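An afternoon at the Heteck open day

I've been meaning to write this up since September, and my notes are already getting hard to read, so I'm going to do it tonight with a cup of tea and no particular plan.

Heteck opened its doors for one afternoon, and I'd put my name down the minute I saw the notice. I am not an engineer. I did two years of evening classes in electronics a long time ago and I can fix a toaster if it wants to be fixed. But I love seeing how things get made, and I've never been any good at waiting for the finished version.

The building is out past the rail yards, in one of those long low blocks where every door looks like the wrong door. I found it on the third go. You sign in, you get a sticker, and you're sent down a corridor to a big bright room with stations set up along the walls. There were up to 20 of us in each group, which turned out to be a nice size – small enough that you could hear the person talking and big enough that you didn't feel you had to come up with a question.

I'd gone mainly for the arms, and there were plenty of those, but the part I keep telling people about is the kitchen. The kitchen doesn't exist. It's a simulation, running on a computer under a desk, with the view up on a large screen so the whole group can see. It's called Wovley, and Heteck uses it for trying out two-armed kitchen jobs before any metal moves. You get a marble counter, a few things to cook with, and a pair of grey arms with black hands reaching in from your side, as if they were your own.

That last bit got me straight away. I'd pictured a robot standing across the room, seen from the outside. Instead you're looking down at the bench from roughly where your head would be if you were making lunch, and when an arm moves you half expect to feel it in your shoulder. A few people in our group had their own hands up without noticing. I was one of them.

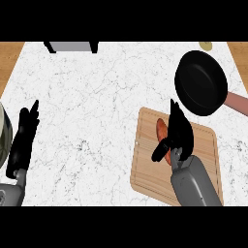
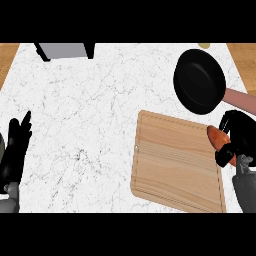 Two moments on the Wovley counter, with the board and the black pan in both

Posted by the author in Out and About | Filed under: robots, open days, kitchens

The job we watched was a simple one to describe: pick up the food from the cutting board and get it into the frying pan. The pan is right there, just off the corner of the board. You or I would do it while talking on the phone. I'd never thought about how many small decisions are packed into it until I heard someone go through them one at a time.

First, the hand has to come down with its fingers on either side of the thing, and the thing is long and rounded and would love to roll. If you come in too steep you bump the board. If you come in too flat your own knuckles are in the way. Then you have to close enough to hold it without flinging it, lift it clear, and turn the wrist so that you don't clip the rim of the pan on the way over. And all this time there's a second arm to think about. For this job the left one mostly has to stay out of the way, and staying out of the way is apparently something you have to teach as well! I found that weirdly comforting. I know people who could use the lesson.

Our demonstrator was very good about questions. I asked why they bothered with nice marble, when a plain grey slab would surely do, and got a much better answer than I deserved. If everything in the simulation is plain, the software gets used to plain, and then a real kitchen with veins in the stone and grain in the wood throws it off. So they change things. Different counters, different boards, different light, pans moved a little to the left. I'd assumed the fancy surface was there to impress visitors. I felt a bit silly and also delighted.

The number that stuck with me was 1,715. That's how many practice runs they had saved of the food-to-pan job by the day of our visit, and of those 700 had been steered by a person, using a pair of hand controls that looked like the handles off a very serious bicycle. The remainder came from the software having a go by itself. They keep the bad runs as well as the good ones. I asked if there was a reel of the funniest ones and was told, with a completely straight face, that there was a folder.

After the talk we could line up to try the controls. Of course I lined up. I had my turn after a teenager who did it beautifully and didn't seem to think it was hard, and I'm sorry to report that I was terrible. My problem was depth. I'd bring the hand down, feel sure I was right over the board, squeeze, and close the fingers on nothing at all. Then I'd overcorrect and poke the board. There's no feeling in the handles, no little bump to tell you that you've touched something, so you're going on sight alone, and it made me think about how much of cooking I do with my fingertips while looking somewhere else.

I did get hold of it on my last go. I held it up for a second or two, very proud, and then I dropped it beside the pan and it rolled off across the marble. There was a groan from the whole line behind me, a proper footy-crowd groan, and I think it was my favourite moment of the day.

Other stations, quickly, as I don't want to leave them out. Mestex had a table with gripper fingers laid out in trays, in all kinds of shapes and rubbery coatings, and you were allowed to handle them. Some were so soft you could tie them in a knot (don't, they asked us not to, just after I'd wondered). There was a small wheeled machine that carried drinks to people who pressed a button, and it had a queue of kids the whole time. And there was a wall of old circuit boards from a project called Kordestani, from before the current lot moved into the building, with handwritten labels on masking tape. I could have spent an hour on the labels. One said only "NO" and was underlined twice.

A few practical things if you're thinking of going to the next one. Wear comfy shoes, it's a concrete floor and there are hardly any chairs. Parking is fine at the back but the sign for it is tiny. The sausage rolls run out early. Go to the Wovley station first, before the line for the controls gets long, and then go again near closing when it's short – I got my second try that way, and while I still didn't make it to the pan, I didn't poke the board once.

I asked on my way out whether the same job was being done yet with real arms and a real pan. They said they'd started, on a bench in the next room, and that it was slower and messier than on the screen and that they were having a great time with it. The door to that room was shut. I did look through the little window, and all I could see was the corner of a bench and somebody's lunch.

I've put my name down for the next open day. If anyone local wants to share a ride, leave a comment, I've got room for two if you don't mind the dog blanket.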